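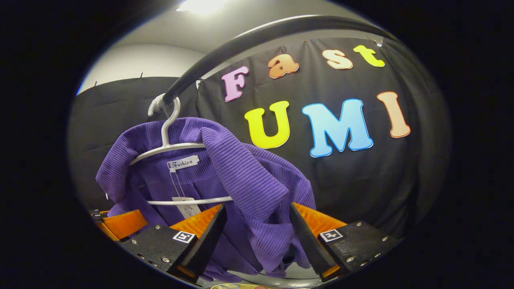 Purple ribbed top on a plastic hanger, price tag still on its string.

How to hang and keep corduroy so the ribs stay nice

Corduroy came back in the shops and I am very glad, because I wore it as a child and I like how it feels in the hand. But it is a cloth which remembers everything. If you fold it badly in May, you will see the line in the autumn. I write here what I do with mine.

When it is new

Do not tear the price tag from the string. Take small scissors and cut the string close to the label, with the collar lying flat on a table so that you see what you are cutting. I once pulled the string on a green shirt and the label came off with a piece of the collar seam. Keep the tag in a drawer until you have worn the thing at home for an evening and you know that you will not return it.

Then turn it inside out and shake it outside the window. New corduroy gives a lot of fluff, and the dark and strong colours give the most. Violet on a white towel is a sad story.

The hanger

A thin plastic hanger is fine for the shop and for light shirts. For a heavy jacket I change it for a wide one with round shoulders. If you have only the plastic kind, wrap each end with a strip of old towel and fix it with two stitches. Close the top button, or the collar will slowly slide to one side and the shoulder gets a small bump.

Many hangers have a lower bar for trousers. I leave it empty when a corduroy jacket hangs on top. Trousers below push the front of the jacket out, and the ribs on the inside get flat.

On the rail

Give it space. My rail is 94 cm long and it used to hold everything I own, pressed together like bread in a bag. Now the winter things have their own rail from Nalholm, 160 cm, and I can put my whole hand between two jackets. When you take something out, lift it by the hook of the hanger and do not pull on the sleeve or the front. A hard pinch in the cloth can leave a shiny place where the ribs lie down.

Washing and drying

- Inside out, buttons closed, at 20 degrees or cold.
- Only with similar colours, and never with towels.
- Half a drum, not more. It needs room to move.
- Take it out at once when the machine stops.
- Shake it hard, smooth the ribs from the collar down with your palm, and hang it away from the sun.

I don't iron it. If it really looks bad, I hang it in the bathroom during a hot shower and afterwards brush it with a soft clothes brush, always in the direction of the ribs. If you must iron, do it from the inside with a towel under it - and little pressure.

Flat places on the elbows come up again with steam from the kettle, but hold the cloth well above and watch your fingers.

Witkowska, Mar 19, 2019

Comments (3)

fotau46: I always hung mine from the loop in the neck and wondered why the collar looked so tired. Will try the towel strips tonight.

Vilico: Does the shower trick work for trousers also? Mine are flat at the knees.

Witkowska: Yes, but hang them from the waist, and brush when they are nearly dry.

This website uses cookies. By continuing to read you accept our cookie policy. OK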